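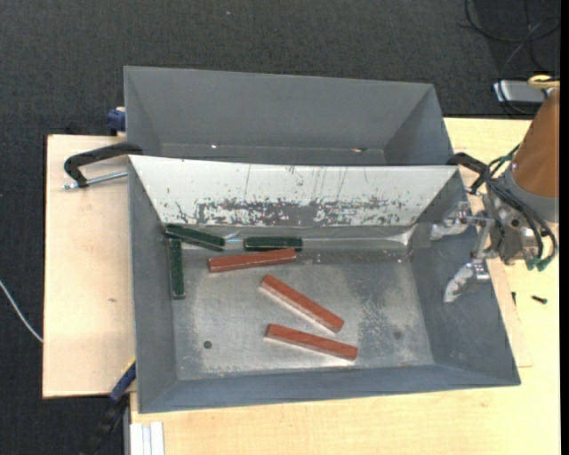
Ticket: planner skips green blocks along bin walls
Project: Foltano cell, bin-to-bin transfer
Component: grasp planning / segmentation
Reported by: Seidu Agyeman
Assigned to: Rajkumari Pant
Status: Resolved, one follow-up open

Summary
With three green and three red blocks in the front bin, the planner returns candidates for the red blocks only. It then reports "no feasible grasp" for the green ones and the arm waits with the gripper open. The green blocks are at the rear and left sides, one of them in the back left corner. The red ones lie across the middle of the bottom.

Steps to reproduce
1. Start the Zollinora planner with the default bin profile.
2. Place the green blocks against the walls and the red blocks in the middle.
3. Request a full candidate list without executing.
4. Check the rejected list in the log.

Expected: at least one candidate per block.
Seen: none for green, on 5 tries out of 5.

Log extract
planner: candidates requested
segment: red ok
segment: green merged with wall
planner: rejected, finger in collision with bin_front/wall_left
planner: rejected, finger in collision with bin_front/wall_rear
planner: no feasible grasp

Comments

Rajkumari Pant, 09:40
Two separate things in that log. The segmentation joins the green blocks to the wall, and the collision check rejects whatever gets through. Can you send the point cloud and the bin profile you loaded?

Seidu Agyeman, 10:15
Both attached. The profile is the one that came with the Mansour config package. I haven't edited it.

Rajkumari Pant, 11:05
The profile has vertical walls. Your bin has sloping ones, so the model is wrong near the bottom on all sides. Please use the tapered mesh and run again. Leave the blocks where they are.

Seidu Agyeman, 11:50
Tapered mesh loaded. Segmentation now separates the block along the left wall and the one at the rear edge. The corner block is still merged. Collision rejections are the same as before.

Kamil Sýkora, 13:20
Check wall_margin. It was set to 16 mm for the old gripper and I don't think anyone changed it. The new fingertips are narrower.

Seidu Agyeman, 14:10
It was 16. Changed to 5. Rear and left blocks now get candidates. Nothing for the corner block.

Rajkumari Pant, 15:30
The corner block needs a different approach angle. The sampler only tries 2 yaw values per block by default. I have raised it to 3 on branch adora-yaw, with the extra one taken from the nearest wall. Please pull and retest.

Seidu Agyeman, 16:25
Retested on the branch. Candidates for all blocks, no collision rejections on the first choice of each. Planning takes a little longer but is within the limit.

Resolution
Tapered mesh made the default for this cell. wall_margin set to 5 mm. Branch merged.

Follow-up
Config package still ships the old margin. Passed to Griet Postma.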